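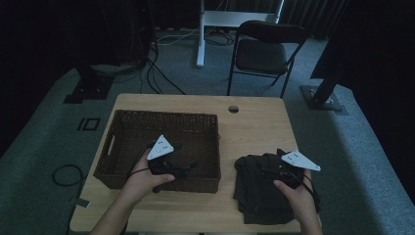

*Wicker basket and folded cloth on the table at Skokden.*

**Calling all crafters: help us make bunting!**

Every August we hang fabric garlands right through the Krajčí courtyard, and this year we'd love 30 pairs of extra hands to help us sew, stamp and string 400 flags. You needn't be an expert (Igor Kopecký had never threaded a needle before last summer, and his flags were lovely!), just happy to sit and chat and have a go. We'll give you fabric, paint, ribbon and plenty of tea, and there's cake at 3 o'clock.

Places are free, and you're very welcome to take a garland home for your own mantelpiece. To join in, drop a note to Vinzenz Koller at the Skokden front desk and tell him whether you'd like sewing or stamping.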